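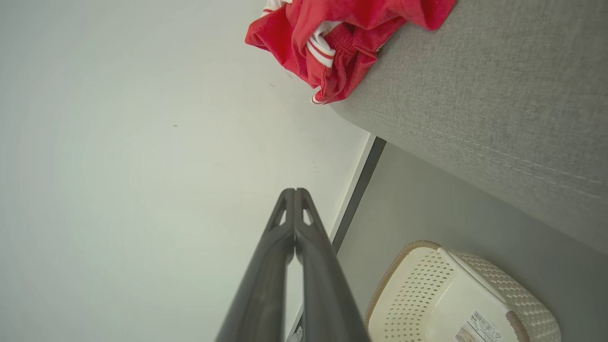 Page last changed: February, 9.40 pm

In favour of dropping in

by Raffaele Ferri

My mother kept a cake in a tin on top of the fridge, and the cake was for whoever came. We weren't to touch it. If we were hungry there was bread, and if we were still hungry there was more bread, but the cake belonged to people who hadn't arrived yet and hadn't said they would. It was usually a plain butter cake, sometimes with orange rind in it, and by the end of a quiet week it had gone a bit dry and we were finally let loose on it with a jug of custard. I mention it because I was trying to explain to my daughter over Christmas what people used to do of an afternoon, and the tin was the only part she really wanted to hear about. The rest of it, the turning up at someone's door without a word beforehand, she thought sounded dreadful.

I'd like to speak up for it anyway. I've been meaning to for years, and my wife says that if I'm going to keep bringing it up at other people's dinners I might as well write it down and give everybody a rest.

By dropping in I mean something fairly particular. You're passing, or near enough to passing that you can say you were. You knock, or you go round the side and call out, which was how it was done in our street in Gomside, the front door being kept for the priest and for salesmen. Someone says come in, or someone says oh, you've caught me in the middle of the ironing, come in. You sit in the kitchen. You stay for a cup of tea, possibly a second one, and then you say you'd better be going, and after another quarter of an hour on the back step with your keys in your hand, you go. It costs nothing and it goes in no diary. If they're out, you leave a few lemons on the step and they know it was you from the lemons.

These days when I want to see my friends we make a plan. The plan begins with a message, and then there are a good many more messages, and somebody proposes a fortnight from now and somebody else is away, and in the end we settle on a dinner five weeks off. I'm very fond of these dinners, I want that understood. People go to a lot of trouble. There's a lamb shoulder that's been in since noon and a salad with pomegranate in it. But I've noticed that by the time the evening comes round we're all slightly nervous, as if we'd been asked to perform, and we give each other our news in finished pieces. The job is going well. The knee is much better, thank you. We had a lovely time in Tasmania. I drive home full of lamb, knowing a great deal about Tasmania and not much about how anybody is.

Whereas if you walk in on a person while they're descaling the kettle you'll hear all sorts of things. My old neighbour told me that he was frightened of his operation while he was looking for the lid of a jar. He had his back to me. I don't believe he'd have said it across a tablecloth, and I know for certain he wouldn't have rung me up to say it. He found the lid and we talked about cricket, and I went with him to the hospital the next month, which I'd never have thought to offer otherwise.

Now, my daughter's case against all this is a strong one and I'll try to put it fairly, because she will be reading this. She says that a person at home is entitled to be at home. She works from her spare room, and a knock at eleven in the morning is a knock at the office door. She says that half the women of my mother's generation must have lived in dread of it, with the good cups always washed and the lounge room always straight, and that when I talk about the open door I'm remembering it from the point of view of a boy who never once had to mop the floor behind it. That one went home. I've thought about it a lot. I asked my aunt, who is the last of them left, whether they'd minded, and she said of course they'd minded, some days you could have hidden behind the couch. Once or twice she had hidden behind the couch! And then she said she'd give a good deal for somebody to come and make her hide behind it now.

So I grant the point about the mopping, and I'd add that any revival ought to come with lower standards. The whole thing only works if the house is allowed to be the way it is. I've trained myself out of saying "excuse the mess" and I recommend this to anyone, as it only makes the visitor look around for it. And men should be the ones to get up and put the kettle on, at least until the ledger has been squared, and that'll take a while.

There's also the matter of people who simply don't like it, and who never have. Some people need a day's notice the way others need their reading glasses. My brother-in-law is one, and I'd no more drop in on him than I'd climb through his window. You learn who they are and you ring first and there's no harm done. I do think, though, that there are fewer of them than we suppose. Most of us have just fallen out of practice, and when you're out of practice everything feels like an imposition. I feel it myself. I've sat in my car outside a friend's house, with a light on in the kitchen and his ute in the drive, and I've sent him a text to ask if he was home.

When we lived up at Brurnmont, in the cold country, we had 14 houses on our road and I'd been inside every one of them by the end of the first winter. This was mostly to do with firewood and one shared pump, so I won't claim it as a triumph of the human spirit. People had to knock. Somebody's pipes had frozen, somebody needed a second pair of hands for a calf. But having come about the pipes they stayed for the tea, and there were Saturdays when we didn't get a single useful thing done and went to bed perfectly happy. We moved down to the city for my wife's work, into a street with far more people in it, and it was 22 months before anyone but a tradesman came past our front mat. They were nice people, too. They waved. They took our bins in when we were away and we took in theirs. I honestly think every house in that street was waiting for one of the others to start.

What got it started for us was a bread order, of all things. Morelli, the bakery on the corner, had a habit of putting the wrong name on the bags, and for some weeks we kept getting the rye that belonged to the couple at number 20 while they got our white. The first time I walked it over there was a good deal of apologising on the doorstep. The second time she said well, you'd better come in, and the third time I didn't have any bread with me at all. We've been in and out of that kitchen ever since, and they've been in and out of ours, including on one occasion when I was in my dressing gown with my feet in a bucket of Epsom salts, and I can report that the friendship survived.

I do wonder how much of it comes down to the way we build now. The old houses had a kitchen at the back and a gate at the side, and you could stick your head in without committing yourself. My daughter's building has a panel downstairs with buttons on it, and you have to press the button and say who you are to a small grille, and by then you've made an announcement, and nobody ever dropped in by announcement. She's got a lovely flat. I've no idea what you'd do about the grille. I suppose you could meet people in the laundry room, if it had a chair in it, and I've told her to put a chair in it.

As for the phone, I'm not going to go on about the phone. Everyone my age goes on about it, and I'd be sorry to be without mine. I'll only say that it has made the question "are you free?" so easy to ask that it now seems rude not to, and that the honest reply to it is very often no. I'm never free. There's always the gutter, or the tax. Ask me at lunchtime if I'm free at three and I'll look at the gutter and tell you I'm not. But come round at three and I'll climb down off the ladder, and be delighted, and the gutter will still be there when you've gone.

If you wanted to try it, I'd begin with someone you've known a long while and I'd go in the middle of the afternoon, when lunch is cleared and nobody's started on tea. Take something small out of the garden, or nothing. Say at the door that you can't stay, which lets everyone relax, and then see. If they look stricken, hand over the lemons and go cheerfully on your way. Don't apologise for it the next day by message. And if it's a baby's house, whisper, and do the dishes while you're there.

My daughter has agreed to a trial. I may come by one afternoon in the month, unannounced, provided it isn't a working day and I don't comment on the plants. I went last week, pressed the button and said who I was to the grille. She was out. I left a cake with the young man from the flat downstairs, who turned out to be from Gomside, on the other side of the railway, and who asked me in while we worked out which of his uncles I'd gone to school with.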